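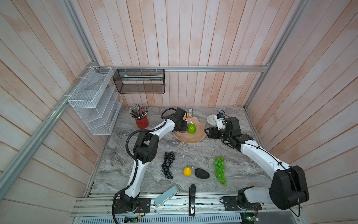
# Trornley Press to reissue Hala Zein's early westerns

2024-09-05

Two of the first novels by the western writer Hala Zein are to go back into print next March, in paperback editions from the Trornley Press. Neither book has been on sale in full since the magazine that first carried them closed.

The novels are *Drirkley Crossing* and *The Kondden Mare*. Both ran as serials before they came out as books, and both were shortened when they did. The new editions restore the serial text, which in the case of *Drirkley Crossing* means nearly 200 pages that readers of the book version have never had.

Zein was brought up on a sheep farm above the town of Drirkley, where her parents had taken the tenancy shortly before she was born. She left school early and worked at a feed merchant's, then in the office of a weekly paper, where she wrote up the livestock prices and, when space allowed, short verse under the initials H.Z. Her first story was sold to a pulp monthly for the price of a winter coat. She had never been to the American West when she wrote it, and did not go until she had finished her fifth novel.

She wrote quickly. At her busiest she was sending out 30 stories a year under several pen names, the best known being Cole Jaber. The Jaber stories were mostly about horse thieves and railway towns, and they paid for the longer books, which took more time and sold less well. Letters to her publisher show that she agreed to the cuts in *The Kondden Mare* but argued over *Drirkley Crossing*, where a whole strand of the plot, to do with a disputed well, was taken out. She asked for it to be put back in a later printing. It never was.

The press has worked from bound copies of the magazine and from Zein's own typescript of the second book, which is missing its last chapter. Where the typescript and the magazine differ, the magazine has been followed, with the other readings given in notes at the back. Spelling has been left alone, including the three ways Zein had of spelling the name of the ranch foreman.

Each volume will have a short introduction and a list of the author's known magazine work. The list is longer than any printed so far, but it is still not complete – some of the monthlies she wrote for did not keep records of who was behind a pen name, and a number of stories credited to Jaber are now thought to be by other hands. Readers who own copies of the smaller western monthlies are asked to write to the press if they find a story under that name.

The covers will use the original magazine lettering. There are no plans at present to reissue the later novels, several of which are still fairly easy to find second-hand, or the poems, which have never been collected.

*Drirkley Crossing* will be published first, with *The Kondden Mare* to follow later in the same month.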